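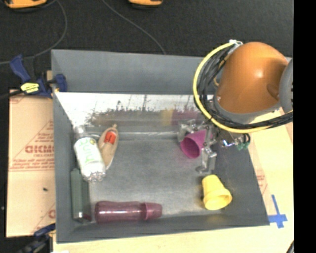 4. Filling in your bursary application

Help > Students and families > Applying for a Vorkside Bursary

By now you should have your account set up and your email address confirmed (if not, go back to section 3 and do that first, it only takes a few minutes). This section takes you through the form itself, from the first page to the moment you press Submit. Put the kettle on, have your papers near you, and don't feel you must finish it in one go. Plenty of our students come back to it over several evenings.

Before you begin, please have ready:

- your student number, or your offer letter if you haven't enrolled yet
- proof of household income for the last full tax year
- the name and email address of one referee who has taught or supervised you
- your personal statement, or at least a rough draft of it

4.1 Starting the form

1. Sign in and choose My Applications from the menu on the left.

2. Press Start New. You will see a list of the awards that are open to you, which may include the Banarow Award and the Grendden Travel Grant as well as the main Vorkside Bursary. Tick every one you would like to be considered for. One form covers them all, so you won't be asked to type your address three times over.

3. Check your name and date of birth. These are copied from your account, and they need to match your student record exactly, middle names and all.

Note: If you are known by a different name from the one on your record, put it in the Preferred Name box. We will use it in all our letters to you.

4.2 Household income

4. Choose the description that fits your home best. If you split your time between two homes, pick the one where you spend most nights during term.

5. Enter the yearly income before tax, in whole pounds, with no commas or pound signs. The form is rather fussy on this point and will turn the box red if it finds anything but figures.

6. Upload your proof of income as a PDF or a clear photo. Every page counts, including the blank-looking ones at the back.

Caution: Do not upload bank statements in place of proof of income. We can't accept them, and your form will be sent back to you.

4.3 Your personal statement

7. Write or paste your statement into the large box. The limit is 2000 characters, spaces included, and the counter underneath shows how many you have left.

8. Tell us what you are studying, what you hope to do with it, and what the money would help you with. Train fares, a decent winter coat, a laptop that doesn't switch itself off halfway through an essay: all of these are perfectly good answers, and we do enjoy reading the everyday ones!

9. Press Save Draft before you leave the page. The form signs you out after 16 minutes without any typing, and unsaved words can't be brought back.

4.4 Your referee

10. Enter your referee's details and press Send Request. They will get a short form of their own, and you will see a green tick beside their name once it has been filled in.

Note: Please ask your referee before you send the request. A relative can't act as your referee, even if they happen to teach at your college.

4.5 Sending it off

11. Open the Review page and read everything through once more. Anything missing is marked with an orange dot, and pressing the dot takes you straight to the right box.

12. Press Submit. A confirmation email with your reference number should follow within the hour. Have a look in your junk folder if it doesn't.

Caution: You can't change your answers after you submit. If you spot a mistake, write to Stefaniia Zinchenko in the awards office, giving your reference number, and she will reopen the form for you. Questions on the Grendden Travel Grant go to Taras Vakulenko.

Applications are read in January, and section 5 explains how we let you know the result.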